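Sorting building bricks by colour on one table - how do you mark out the zones?

Posted in Play, Craft and Storage, 4 Jun 2022

Hello all. I help run a Saturday-style brick club for the younger ones at our community rooms in Brellport, and the sorting is wearing me down. We tip everything out, the children build happily for an hour, and then it all goes back into one enormous tub in one enormous muddle. I'd love to have a table where each colour has its own place, so that tidying up becomes part of the fun and the little ones who can't read yet can still join in. I did try paper plates, but they slide about and somebody always puts an elbow on one. Our table is white and wipes clean, and I'd rather not draw on it with anything permanent (it belongs to the hall, and they are quite fond of it). Has anyone found a way of marking it that lasts more than one session? And do you put the colours in any special order?

Qistina Majimbun

Weseline

Trays from the pound shop. Done. Ours have lasted since November.

Sinan Değirmenci

Hello Qistina, I do sympathise, I spent a whole winter picking white bricks out of a bucket of black ones and my knees have never forgiven me.

Tape is your friend here. I use red on a white table, because it shows up well from a child's height, and thin strips do the job perfectly nicely. Start with the corners, press them down with your thumb, and then join them up. They needn't be dead straight - mine wander a bit and the bricks don't mind. Leave enough room in each zone for a small hand to get in between the bricks, or you'll have the neighbours knocked over every time somebody reaches across.

For each colour I set out a little square of four, two by two, with a gap between them. It gives the children a pattern to copy, and they can see straight away if one has wandered off. I like to keep black and white next to each other, as the difference is so plain that even the tiniest ones get it right and feel pleased with themselves.
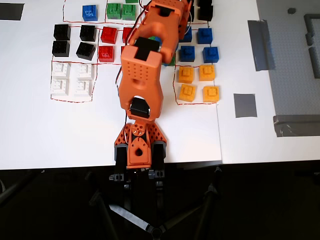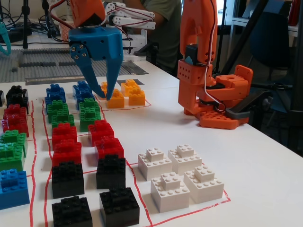 Black, white and red bricks in their places on the taped-up table.

If you have older children as well, give them stacks to sort in place of single bricks. A smaller brick on top of a bigger square one is easy to get hold of and makes it feel more like a proper job. The green and the blue can go further along in the same fashion, each with its own patch.

One more thing about the tape - peel it back slowly and low to the table when you want it off, and try a bit in a corner first if the table isn't yours. Any sticky marks on ours have come away with warm soapy water and a bit of patience. I wouldn't leave it down all summer in a sunny window, though. I did that once at my sister's and it was a very long afternoon.

Good luck, and do let us know how the club gets on!

Castillo

I agree with Sinan about the tape, although I'd go for wider strips if your children are under five, as mine pick at the thin stuff. We have 38 of each colour in ours and only put a few out at a time, with the rest in lidded boxes under the table. Trays are fine too, but they do get carried off and turned into boats.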